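Workshop tips: planning the money for a two-arm table

I write these tips for small workshops that want to buy their first robot arms and have one table to put them on. Some of the points I learned from my own mistakes, others came from readers.

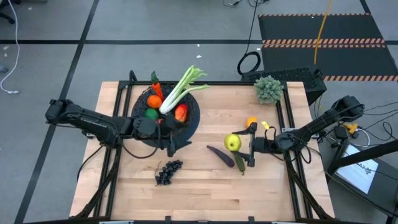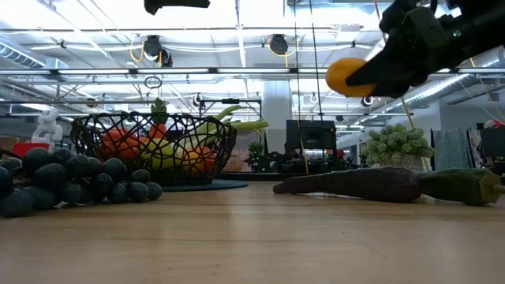

Sorting produce at the wooden table.

Pralholm, 2018-12-21

Begin with the work and leave the catalog closed. Write on one page what the arms must pick up, where it lies and where it must go. For us it was fruit and vegetables on a table and a basket to put them in. An eggplant is long and smooth, a lemon is small and round, and grapes come in a bunch. If you send the seller only the word "produce", you will get a price for a gripper which is good for the lemon. Send the whole list, with the largest and the smallest thing measured.

Draw the table before you ask for prices. Two arms which reach in from opposite sides need free floor on both sides, because the elbows can stand out far over the edge. In my first drawing the table was close to a wall, and Fernanda Baptista from Nesteck sent it back to me with a red circle. Moving a table on paper costs nothing.

Keep the table you have, if it is stiff. A thick wooden top is pleasant to work with and can be sanded again. We put our money into the metal parts at the sides, where the arms are mounted. Push the table hard with your hand. If it moves and comes back slowly, repair the legs first.

Make a separate line in the budget for cables. My line was empty in the first plan, and at the end it was 574 euros with the connectors, the adapters and the extra lengths. Measure the way along the floor and not through the air, and add one meter to every cable. Buy them in more than one color if you can. It is a great help when you lie under the table with a lamp.

Ask for the price of spare fingers on the same day as you ask for the arm. Fabian Thaler ordered 2 spare pairs with his arms and paid much less for them than I did in May, when I needed mine quickly. The fingers are the part which touches everything, so I would count them as a thing that is used up, like sandpaper.

Practice objects also need money, but only little. Fruit from the market must be bought again and again. Artificial fruit stays the same for months, but its weight is often wrong, so keep a kitchen scale on the shelf and write the weight with a pen on the bottom of each piece. A basket with an open pattern is a more difficult test than a smooth box. If fingers can get caught somewhere, I want to know it before I pay the last part of the bill.

On payment: try to agree that 10 percent stays with you until the arms have done your own task on your own table. Liyanage accepted this at once. Stenar wanted to talk about it first, and in the end we found a date which was good for both.

Plan your hours too. I wrote 2 days for the setting up and forgot that someone must also learn to use the arms. Wendelin Bühler puts the training hours in the same table as the machines, with a price for each hour, and his budgets are closer to the truth than mine.

Next time I will write about used arms and what to look at before you carry one home.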